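Box DVD Trandlow – temporada completa

Drama coreano, 5 discos, legendas em português. Edição Trodivau, tiragem de 1000 caixas, quase esgotada. Preço: R$ 229. Envio em junho. 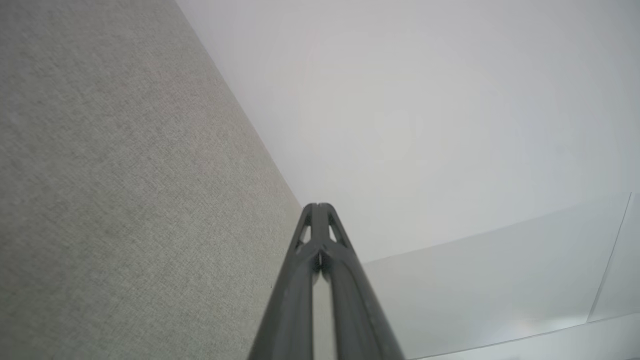
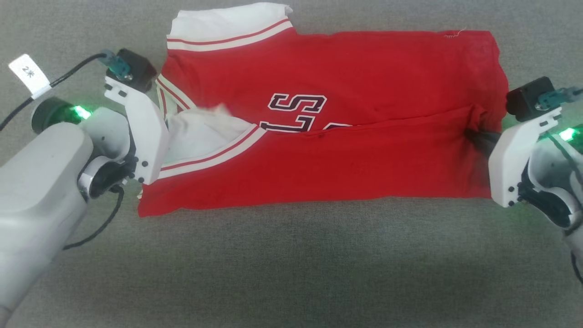 Extras: making of, cenas cortadas, entrevista com o diretor Yoshinori Tsuchiya. Livreto com texto de Cecilia Gyamfi (só na 1ª tiragem). Quem leva a caixa pode juntar a camiseta da série, tamanho único, modelo esportivo tipo a vermelha de gola V listrada da segunda foto. Estampa a difinir.

Sem troca depois de aberto. Duvidas, mande msg até as 18h.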